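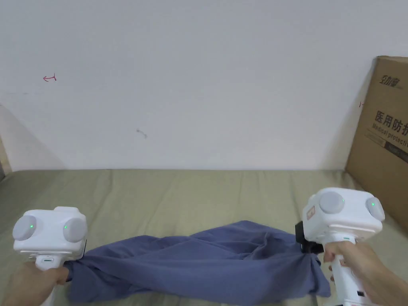
**Figure 4.** A blue cloth held at both ends by a pair of hand-held grippers over the mattress surface.

### 4.2 Folding, or the chore that ate our spring

I went into this section pretty sure laundry would be our easy win (Cosmin Bălan had his doubts, and he was right). A mug keeps its shape when you grab it. A cloth doesn't, and once it twists between two grippers like the one in Figure 4, the corners you need next can be buried anywhere in those wrinkles!

We trained the Sima policy on 300 hand-held demonstrations and then gave it 100 folding trials with no person helping. It managed a fold we'd accept in 7 of them. Most of the misses came before any folding started: the arms picked up a bunch of fabric, pulled, and got a rope. Sólveig Þorgeirsson scored every trial from video, and she was kinder than I would've been.

So can a machine do this chore yet? Not in my bedroom, no. I do think the grasping is the part to fix first, and in Section 5 we try letting the policy put the cloth down and start over, a move our demonstrators made all the time without thinking about it.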